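4.2 How the benefactor was made

The usual account of Knut Meinecke as the father of the Flukura museum rests on very little. It goes back to a printed guide sold at the door, which says he gave 3,000 objects "for the instruction of all classes." Later writers have copied the figure and the phrase, often together, and few seem to have looked at the accession book.

We did look. The book lists 782 items under Meinecke's name, and many of these are single coins or loose prints. Guerra suggests that the rest came in unlisted crates, and that the clerk fell behind. This may be so, but the crates are mentioned only in a letter written by Meinecke's nephew, who was then asking the town to name a street after the family. We would want a better witness.

The matter of the textiles is harder. Meireles treats them as the heart of the gift, yet the book enters them in a different hand, under the name Karunaratne, with a date in July. Fontes reads this name as a dealer. We see no reason why it could not be the true donor, and the guide's silence proves nothing either way. What the town paid for, and what it was given, cannot be told apart from the sources now open to readers.

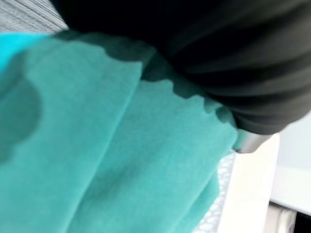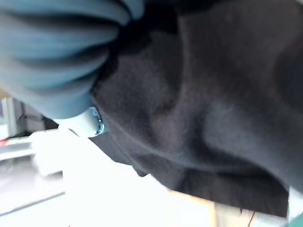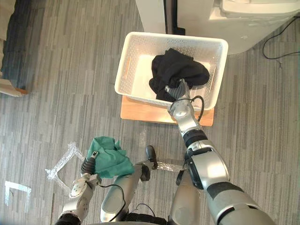 Figure 9. Cloth in green (first), light blue (second) and black, in a white basket (third).

Did Meinecke found the museum? The town did, by a vote taken before his first gift was entered. He gave part of what went on show, and the claim that he did more appears only after his death, in the guide and in works that depend on it.

Furtado's defense of the older view deserves a fair hearing. She points out that the town minutes thank Meinecke warmly, and they do. They also thank the gas company, in much the same words and on the same page.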